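3/1/21
Open day at the Tarkport sim racing and sailing center

The invitation from Erel promised "a full day inside the future of competitive sport." I have been to enough of these to pack a sandwich.

Erel runs the Graltar Series, an online offshore racing league now heading into its second season, and it has taken over two floors of an old chandlery in Tarkport. The upstairs is for the sailors. Downstairs is hardware and a room with a coffee machine that takes only tokens, which you get from reception, which was closed.

Tamara Sirko, who manages the series, gave the opening talk. Last season had 600 registered skippers, she said. I asked how many finished the final leg. The answer was 139, and she gave it quickly and moved to the next slide. To be fair, plenty of real regattas would be glad of 139 finishers. Plenty of real regattas also don't sell themselves to sponsors on the entry figure.

The tour started downstairs, with a lot of talk about every skipper in the final racing on the same equipment. I believe that matters. I would believe it more if the rules said what the equipment was. The current version says "equivalent machines" and leaves it there.
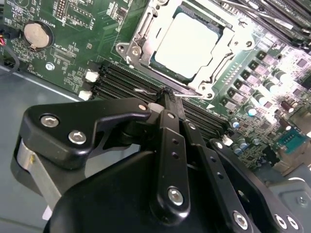
The racing floor

Upstairs there are two rows of desks and a big screen showing the fleet. Visitors could try a short course, three marks and a finish, in light wind. I came in next to last. The person behind me had gone to find the restroom.

The wind model is called Sokol and it is the thing Erel is proudest of. Ruoxi Wei, who wrote a good part of it, was the best speaker of the day, mostly by admitting what it can't do. Gusts near the shore are still "a bit of a guess." Current is in, but waves only slow the boat and don't throw it around. I asked whether a dinghy sailor would learn anything from it. She said tactics, yes, and boat handling, no. That is a far more modest claim than the one in the brochure, and I would have printed hers.

Myroslav Maksymiv came second overall last season and has sailed real keelboats since he was a kid. He told me he treats the two as separate sports with the same rule book. He also said the night shifts are the hard part — you set an alarm, adjust your heading, go back to sleep, and wake up to find the wind did something else. He didn't look like he had slept much.

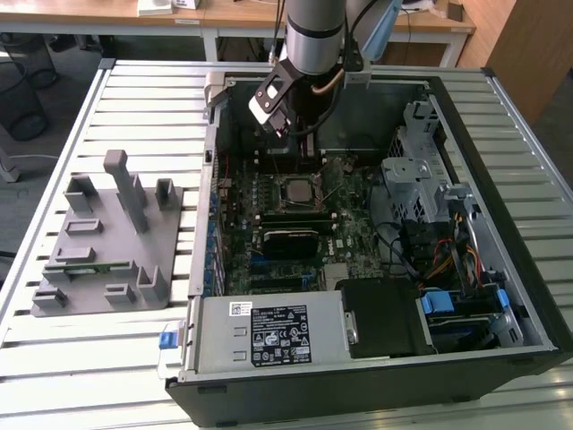 Inside the Tarkport center, open day.

Lunch was soup. Afterward there was a panel on whether online sailing brings new people to the water. Vira Ostapchuk, who coaches juniors at the local club, said she'd had three kids turn up from the online series in a year, and one of them stayed. Taras Hrytsenko from Erel called this "a really promising pipeline." One kid! I am sure he's a great kid.

The bigger question was money. Entry to the series is free, but better sails and weather tools inside the game cost extra, and a fully equipped boat for the season comes to $300. Hrytsenko said all skippers in the final get the same boat, so it evens out. It doesn't even out in the qualifiers, where people race to get there. I put this to him twice. The second time he said it was being looked at for the new season, which opens in May.

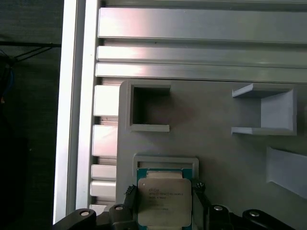

I also wanted to know about protests, and got a bit further with that. Last season the software handed out penalties on its own and there was no way to appeal. Two skippers lost places on the same leg over a port and starboard call that looked wrong to most people watching. Sirko says there will be a human jury for the final this year, with replays. Who picks the jury is not settled. Neither is how long they get, and with boats racing overnight somebody will have to be awake.

I left before the prize drawing. The train back from Tarkport is hourly after four and the walk to the station is longer than the map makes it look, so leave time. I have signed up for the May qualifier with the free boat and no extras, and will report back on where that gets me.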